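Linen notes: folding towels on a soft surface
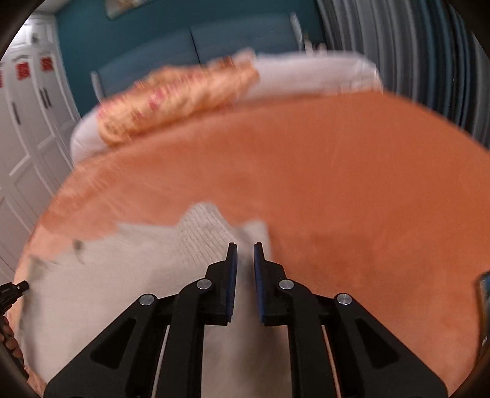
Bedano, 16 November 2021

Several readers have asked why their towels come off the pile with one thick edge and one thin one. In most cases the fault lies in the surface. A towel folded on a hard table stays where it is put. A towel folded on an upholstered round, a mattress or a bed sinks at the point where the hand presses, and the opposite corner lifts. The fold then sets at a slight angle, and each further fold increases the error.

Velvety covers add a second effect. The pile grips cotton in one direction and releases it in the other. Before folding, stroke the cover with the flat of the hand and find the direction in which it feels smooth. Lay the towel so that the long side runs across that direction. It will then creep less when the upper layer is drawn over.

Procedure for a bath towel:

Shake the towel once by the short edge and lay it flat. Smooth it from the middle outwards, using the forearm if the surface gives under the fingers. Bring the long edges together, with the upper edge stopping 2 mm short of the lower one. The allowance is taken up by the thickness of the cloth at the turn. Fold the short ends to the middle, then close the towel like a book.

Lift the finished towel from the folded side. If it is lifted from the open side the inner layers slide out, and the work has to be done again.

Ribbed sections need separate treatment. A ribbed band is usually denser than the cloth on either side and does not shrink at the same rate, so an older towel tends to pucker next to it. Pull the band straight by hand before the first fold. Do not place a crease along the band if it can be avoided. Where the towel has a band at one end only, start the fold from the plain end and let the band finish on the outside.

White and light grey towels may be kept in one pile provided they are of the same weight. Small dark marks should be looked at before the towel goes into the cupboard. Loose fluff comes away with a dry brush. Anything that stays should be treated and washed again, as heat from an airing cupboard can fix it.

Notburga Kälin has compared two shelf arrangements over the past few months. Her Ilta towels, stacked with the closed fold to the front, kept their shape until used. The Brota towels, which are heavier, did better in piles of no more than seven. Above that height the lowest towel was pressed flat and took longer to loosen in use. The Brota set is 100 per cent cotton and weighs 613 grams per square metre according to its label.

Ebbe Kvam writes that he folds on the bed and puts a large tray under the towel. This works well on a soft mattress. The tray should be wider than the half-folded towel and have a low rim, or the rim will leave a line in the cloth.

Blankets and cushions are best cleared to the far side before starting. Cushion covers with a zip should be turned zip downwards, as terry loops catch easily and one pulled loop will run if it is tugged. Cut a pulled loop level with the pile using small scissors.

Pillowcases and fitted sheets will be covered in the May issue.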